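**Plesteck P2 parallel gripper** - open stock, two finger sets in the box

Page updated June. Old P1 listing is gone, stop emailing Clyde for it.

Electric two-finger gripper for small and mid size arms. Black body, side connector, one cable back to the wrist. No air. Bolts to the usual wrist flange, adapter plate sold seperately for older Vinero arms (ask first, there's two versions and they look the same in the catalog).

- Price: $1,665 each, with cable and both finger sets
- Fingers: flat (fitted) and padded
- Control: through the arm's own tool port, or the Stumura controller
- Spare finger sets: in stock
- Spare cables: short and long, say which

Every unit gets run before it ships. Latrice Marchetti does the bench work, small cartons between plastic trays and bins, same job most buyers want it for. Two arms side by side when the order is for a pair.

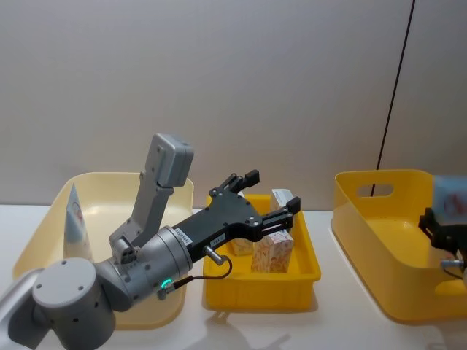 **Do I need the Stumura controller to run it?**
Only if your arm has no tool port, or has one that can't carry the signal. With a working port the gripper takes power and commands through the wrist cable and you set it up from the arm's own screen. Bring the firmware up to date before plugging in.

### P2 against the Tran 4

We sell both. We get asked every week, so, notes from the bench:

**Grip on thin cartons.** P2 better. You can turn the force down far enough that a light box doesn't bow. Tran 4 has a higher floor on force and dents the soft ones. Fine on rigid stuff.

**Speed.** Tran 4 closes quicker. Not by much. If your cycle is mostly arm travel you won't see it.

**Getting into deep bins.** Depends on finger length more than anything. Stock P2 fingers are OK for shallow trays. Tall walls, get the long set, the body is wide and it'll meet the rim before the fingers meet the box.

**Cable.** P2 cable comes off the side and loops back. Leave slack for the last wrist joint but not a big hanging loop, it'll catch on a rim sooner or later. Tran routes down the back, neater, harder to swap.

**Price.** Tran 4 is $866 with one finger set. Cheaper, and for rigid parts we'd tell you to buy it.

**Wear.** Styliani Spanos ran one P2 for nearly 3,000 cycles on the padded fingers. Pads were shiny at the tips, no slipping yet. Didn't get that far with the Tran, the bench was needed for somthing else.

### Setup order

1. Arm off. Mount gripper, snug the bolts evenly.
2. Connect cable at gripper, then at wrist.
3. Arm on. Set tool weight and center point. Don't skip the weight, the arm will sag or fault.
4. Open and close empty, full stroke.
5. Start at lowest force, go up until the box lifts without sliding.

If you run a wrist camera, calibrate after the gripper is on. Changing fingers means redoing the center point. Camera calibration stays good as long as the bracket hasn't moved.

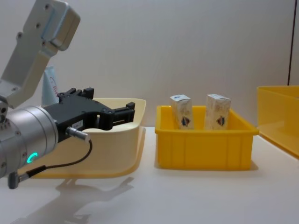
**How long does a finger change take?**
A few minutes with the right hex key, which comes in the box. Allow a bit longer for setting the new center point afterwards, and check the full stroke once before going back to work.

### Ordering

Stock units go out next working day. Pairs take longer, both get run together first. Saturday pickup OK if you call ahead, ask for Emmett Lyons.

Returns: unmarked and with both finger sets, please. We've had them back with one finger.

Force settings, odd cartons, mixed arms: Ferenc Sárközi. Send him a sample box if you can, he'd rather have the box than a drawing.

Padded fingers are not food rated. Washdown version: not yet, no date.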